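Olalov: a reading list manager for people who follow too many journals

I have used Olalov since November to keep up with new work in medical anthropology and the history of science. Before that I relied on email alerts from 35 journals, and most of them went unread.

Setup took one evening. You paste in journal titles or feed addresses, and Olalov collects new articles on a single page, grouped by topic. It found all but 2 of my journals without help. Both of the missing ones are small quarterlies with no feed, and I had to add them by hand.

The topic groups are decent. Book reviews go in their own folder, which I like, though review essays often land there too and I have to move them back - a rule for this would save time.
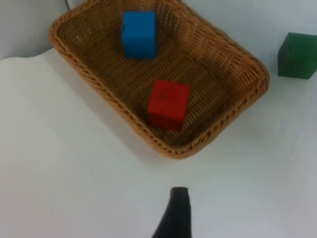 Blue cube in a wicker basket.

Search is the weak spot. It covers titles and abstracts only, so a search for an author's name brings up very little. Pelik, which I used for a year before this, handled names better but had no notes. Olalov's notes are plain text and export cleanly to Wullow, where I keep my citations.

My archive now holds 101 saved articles and the page still loads quickly. The phone version drops the folder view and is only good for skimming.

I would recommend it to anyone working across two or three fields. If you read in just one, the journals' own alerts will do.

Reviewed by Nafula Athumani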